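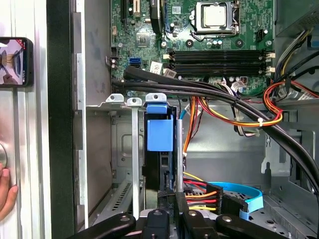

Osis 작업 중 손목 카메라 시점. 측면 패널을 연 데스크톱 케이스와 드라이브 자리로 내려온 그리퍼.

Osis 조작 데이터셋 README

Osis는 로봇 팔로 컴퓨터 부품을 다루는 장면을 모은 데이터셋이고, 이 문서는 데이터 카드와 작업 규칙집을 겸합니다. Utgate 작업실에서 시작할 때는 규칙이 종이 한 장이었는데 어느새 이만큼 늘었습니다. 읽을 것이 많아 미안하지만, 규칙이 늘어난 만큼 데이터가 눈에 띄게 좋아져서 쓰는 입장에서는 무척 신이 납니다!

현재 공개분은 거의 3000개 에피소드입니다. 7월 공개분부터 아래 규칙을 모두 적용했고, 그 전에 기록한 에피소드에는 rules_v1 표시가 붙어 있습니다. 두 묶음을 섞어 학습해도 되지만 평가에는 rules_v2만 쓰기를 권합니다.

폴더 구성

episodes 에피소드별 영상, 관절 상태, 그리퍼 개폐 값
labels 단계 구간과 결과 표시
rules 이 문서의 이전 판과 변경 기록
tools Cartwright 검사 스크립트
splits 학습, 검증, 평가 목록

에피소드 하나를 읽으려면 episodes와 labels가 같은 판인지 먼저 확인하세요. Cartwright를 인자 없이 실행하면 판 번호를 비교해서 맞지 않는 것만 출력합니다. 출력이 한 줄도 없으면 정상입니다.

다루는 작업

작업은 크게 두 갈래입니다. 하나는 열린 케이스 안에서 드라이브와 그 주변 부품을 잡고, 빼고, 다시 넣는 일입니다. 다른 하나는 고정판 위의 소켓이나 브래킷에 부품을 맞추어 끼우는 일이고요. 앞의 것은 케이블이 많아서 어렵고 뒤의 것은 틈이 좁아서 어렵습니다. 같은 정책으로 두 갈래를 다 해내는 모습을 보고 싶어서 처음부터 한 데이터셋에 담았습니다.

메인보드에서 프로세서를 떼는 작업은 들어 있지 않습니다. 요청이 꽤 들어오는데, 소켓 핀을 다루는 규칙이 아직 마음에 들 만큼 정리되지 않았습니다.

규칙 1. 시작하기 전

케이스 전원은 벽 쪽에서 뽑습니다. 본체 스위치만 내린 상태는 인정하지 않습니다.
비상 정지 버튼을 눌러 팔이 멈추는지 매 세션 첫 동작으로 확인합니다. 눌러 보지 않은 세션의 에피소드는 공개분에 넣지 않습니다.
작업자는 접지 손목띠를 찹니다.
케이스에 손을 넣어야 할 때는 팔을 정지 상태로 두고, 조종 담당이 소리 내어 "정지"라고 말한 다음에 넣습니다.
손목 카메라 렌즈를 닦습니다. 먼지 하나가 에피소드 마흔 개를 흐릿하게 만든 적이 있습니다(네, 40개 전부 다시 기록했습니다).

규칙 2. 케이블이 있는 곳에서

케이블은 치우지 않습니다. 실제 컴퓨터 안은 늘 전선이 지나가고, 정책도 그걸 보고 배워야 합니다. 다만 그리퍼 손가락이 전선을 물었으면 그 자리에서 힘을 풀고 위로 빠져나온 뒤 다시 접근합니다. 전선을 문 채로 당긴 에피소드는 결과가 좋아도 snag로 표시합니다.

SATA 커넥터는 몸체를 잡습니다. 선을 잡고 당기면 안 됩니다. 사람이 할 때와 똑같은 원칙인데, 조종기를 쥐면 이상하게 다들 잊어버립니다. Hamish Pearce가 조종석 옆에 "몸체!"라고 크게 써 붙인 뒤로 snag 표시가 부쩍 줄었습니다.

접근 방향은 되도록 위에서 수직으로 합니다. 비스듬히 들어가야만 닿는 위치라면 labels의 approach 항목에 angled라고 적어 주세요. 이 항목이 비어 있으면 수직 접근으로 간주합니다.

규칙 3. 끼우는 작업에서

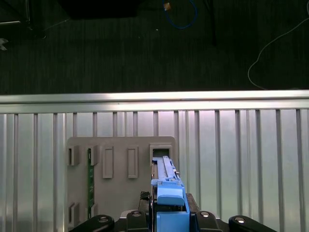
끼우기는 정렬, 접촉, 밀어 넣기의 세 구간으로 나누어 기록합니다. 정렬은 부품 끝이 입구 앞에 멈춘 때까지, 접촉은 처음 닿은 때부터 끝이 입구 안에 자리 잡을 때까지, 밀어 넣기는 그 이후입니다. 영상만으로 경계가 애매하면 힘 센서 값을 함께 보고 정합니다. 그래도 모르겠으면 unsure라고 쓰세요. 억지로 고른 경계보다 훨씬 쓸모가 있습니다.

입구에 걸렸을 때 좌우로 흔들어 넣는 동작은 허용합니다. 처음에는 금지했던 동작입니다. 그런데 Brodie Halliday가 걸린 뒤 회복하는 에피소드만 모아 학습에 넣어 보자고 했고, 그 결과가 정말 반가웠습니다. 정책이 막힌 자리에서 계속 미는 버릇이 확 줄었거든요. 지금은 회복 동작이 든 에피소드를 오히려 환영합니다. 흔들기가 10초를 넘으면 중단하고 aborted로 남깁니다.

기판류는 가장자리만 잡습니다. 부품이 올라간 면을 손가락으로 누른 에피소드는 contact_face 표시를 달고, 그 기판은 다음 세션에서 뺍니다.

고정판이 움직이면 에피소드를 버립니다. 밀어 넣는 힘에 판이 밀렸는지는 세션 앞뒤의 기준 자세 영상을 겹쳐 보면 알 수 있고, Cartwright의 fixture 검사가 이 비교를 자동으로 해 줍니다.

규칙 4. 결과 표시

success, partial, fail, aborted 네 가지를 씁니다. 그리퍼가 부품을 놓고 물러난 뒤에도 부품이 제자리에 있어야 success입니다. 부품을 쥔 채 끝난 에피소드는 아무리 예쁘게 들어갔어도 partial까지만 줍니다.

표시는 조종한 사람이 아닌 다른 사람이 합니다. 둘의 판단이 갈리면 더 낮은 쪽을 쓰고 메모를 남깁니다. 메모 읽는 재미가 쏠쏠하니 labels의 notes도 한번 열어 보세요.

실패한 에피소드를 지우지 마세요. 기록 장비 고장으로 영상이나 관절 값이 빠진 경우만 예외입니다.

규칙 5. 사람과 배경

얼굴이 찍힌 에피소드는 공개 전에 그 구간을 가립니다. 손은 가리지 않되, 함께 작업하는 사람 모두에게 미리 서면 동의를 받습니다. 읽을 수 있는 일련번호와 주소 라벨도 가림 대상입니다. 주변 물건은 굳이 정리하지 않습니다. 바닥의 전선이나 작업대 옆 물건까지 매번 똑같으면 다른 방에 가져갔을 때 정책이 쉽게 헤매더군요. 팔의 이동 범위와 사람이 다니는 통로만큼은 반드시 비워 둡니다.

검사 절차

새 세션은 Cartwright 자동 검사를 통과한 뒤 사람이 표본을 봅니다. 세션당 표본은 따로 정하지 않고, 공개분마다 무작위 200개를 뽑아 두 사람이 나누어 봅니다. 표시 오류가 나오면 같은 세션의 나머지를 모두 다시 봅니다. 번거롭지만 이 단계에서 잡히는 것이 가장 많습니다.

알려진 한계

그리퍼가 한 종류입니다. 손가락 모양이 다른 장비로 옮기면 특히 케이스 안쪽 작업의 성능이 떨어질 수 있습니다.
손목 시점에서는 손가락과 쥔 부품이 목표를 가리는 순간이 많습니다. 가려진 구간은 따로 표시하지 않았습니다.
금속면 반사가 강한 에피소드가 섞여 있습니다. 밝기 보정은 하지 않은 원본 그대로입니다.
힘 센서 값은 rules_v2에만 있습니다.
케이스 기종이 적습니다. Stostusov에서 폐기 예정 본체를 더 보내 주기로 해서 다음 판은 꽤 다양해질 예정입니다. 벌써 기대가 큽니다!

권하지 않는 용도

전원이 들어온 장비를 다루는 정책의 학습이나 검증에는 쓰지 마세요. 위 규칙은 모두 전원이 차단된 상태를 전제로 합니다. 사람과 같은 공간에서 움직이는 로봇의 안전성 근거로 이 데이터의 성공률을 인용하는 것도 삼가 주세요. 여러분 현장의 위험성 평가는 따로 필요합니다.

기여하기

규칙에 대한 의견은 데이터 기여만큼이나 반갑습니다. 규칙을 바꾸자고 제안할 때는 바뀐 규칙으로 기록한 에피소드를 몇 개 붙여 주세요. 말로 길게 다투던 문제가 영상 하나로 풀린 일이 많았습니다. 새 데이터를 보내실 분은 rules 폴더의 점검표를 채워 함께 올려 주시고, 점검표에서 해당 없는 항목은 비우지 말고 "해당 없음"이라고 적어 주세요. 규칙 관련 문의는 Brodie Halliday, 검사 스크립트 문의는 Hamish Pearce가 받습니다.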